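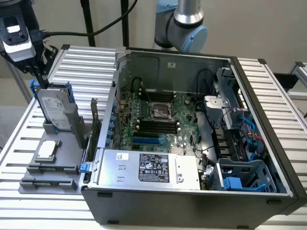
January 2019

I said I'd write more this year, so here I am with flour up both arms and a cup of tea gone cold. The honey cake for the Skaltholm party is finally under way! Four layers tonight, the rest in the morning, and then the buttercream, which I am dreading a bit after what happened in December (we ate that one out of a bowl with spoons, and very nice it was too).

The first two layers came out a touch dark. My oven runs hot at the back and I always forget to turn the tin. Next time 15 minutes and not 17, I must write that on the card. The edges will be trimmed off anyway and crushed up for the sides, so nothing is wasted.
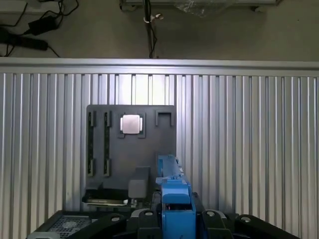 Icing has been on my mind all day. I want pale grey this time, with just a little silver, and I keep changing my mind about the pattern. Ruffles are lovely but everybody does ruffles. What I'd really like is straight upright ribs all the way round, like that big aluminium panel with its rows of ribs catching the light in the middle, and a plain flat band along the top. I've got the comb scraper from Vevby that would do it, if I can keep my hand steady and the turntable doesn't wobble.

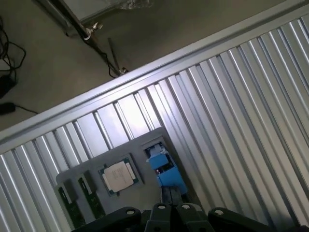 The trick is getting the buttercream soft enough to drag without tearing, so I'll leave it out overnight with a cloth over it. I've weighed out another 100 grams of butter in case I need a second go, and knowing me I will. Must remember to buy cake boards, and more honey, and to ring about the candles before lunch.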